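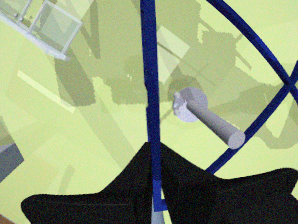

Did the operators' work get lighter once the arm took over the picking?

It moved. Lifting went down and waiting went up, and most people we interviewed ranked the waiting as the more tiring of the two.

Figure 2. Simulated view over the black gripper, with a grey post on a round base between dark-blue bars.

4.2 Watching as a job

Before the change, operators at the Dustham plant picked and placed parts by hand and complained about their shoulders. Afterward they sat at a screen running Mesa, the plant's simulator, and approved each motion before the arm made it. Renders like the one in Figure 2 became a large part of the working day. New staff were told the view was self-explanatory, and were then given a 290-page manual.

Operators soon developed opinions about shadows. In Figure 2 the olive patches on the pale floor cover more ground than the post does, and a trainee can spend a good while on them before getting to the hardware. Edit Deák, the most senior picker on the line, called this "reading tea leaves, but with a pension." Her job title had become Motion Approver. Her pay grade had not become anything.

The approval step was meant to be temporary. Management planned to drop it in November, when the arm would be trusted to work alone. Khoa Diệp, who ran the night shift, objected that approvals were the only point at which an operator could still stop a bad pick, and the step survived. Operators also kept the old hand-picking bench, officially for spares. We saw it used mainly by people who wanted something to do with their hands while the arm waited for them to click.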